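# Vovorer 3: a review after two months of pegs

*6/20/19*

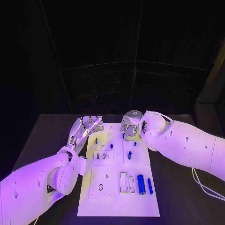 *Peg board day, both hands up near the top edge.*

I've been putting off writing this because I kept changing my mind about the score. Vovorer is a motion planner for two-armed robots with a bit of perception bolted on the front, and I've been running version 3 since April, mostly on the peg board, which is the nastiest thing we own. Before that I was on Ekero, so expect me to keep comparing the two.

Setup first. The installer is fine! You point it at your arm files, it builds a collision model, and off you go. The hands were another matter. Vovorer assumes a two-finger gripper unless you tell it otherwise, and the page on fingered hands is half a page long and links to itself. I lost a whole afternoon to a thumb that was mirrored in the model (my fault in the end, but a warning would have been nice).

Once it's running, the planning is lovely. Ekero treated our two arms as one big animal and would sit there thinking for ages whenever both wanted the same bit of board. Vovorer plans each arm, then sorts out the timing between them, and you can drag the handover point along a little timeline if you don't like where it landed. I use that all the time. I ran 59 plans with both arms over the board and 13 of them came back with no solution, nearly all for pegs close to where the other hand was parked. Moving the parked pose back a bit sorted most of those.

The perception side I'm less keen on. It fits simple shapes to whatever the camera sees, so cylinders ought to be easy, and a big one lying on its side mostly is. The short upright ones are where it wobbles. Under our purple lighting it merged blue pegs with their own shadows until I turned off the colour cue and let it work from depth alone. There's a tick box for this, three menus down, called "strict surface". No idea why.

What it won't do is the last bit of the insertion. You get a nice approach, the peg lined up over the hole, and then you're on your own. I hand over to Aranda for the force control and the link between the two is decent – one config file, and it survived the last update, which I can't say for the Ronon plugin. That one has crashed on me twice while loading a saved scene.

Other grumbles: the log viewer can't search, undo forgets everything when you switch arms, and the preview draws both arms in the same grey.

Would I go back to Ekero? No. I'd pay for the planner on its own and skip the perception, if they sold it that way. Seven out of ten for now, and I'll have another look when the hands page gets written.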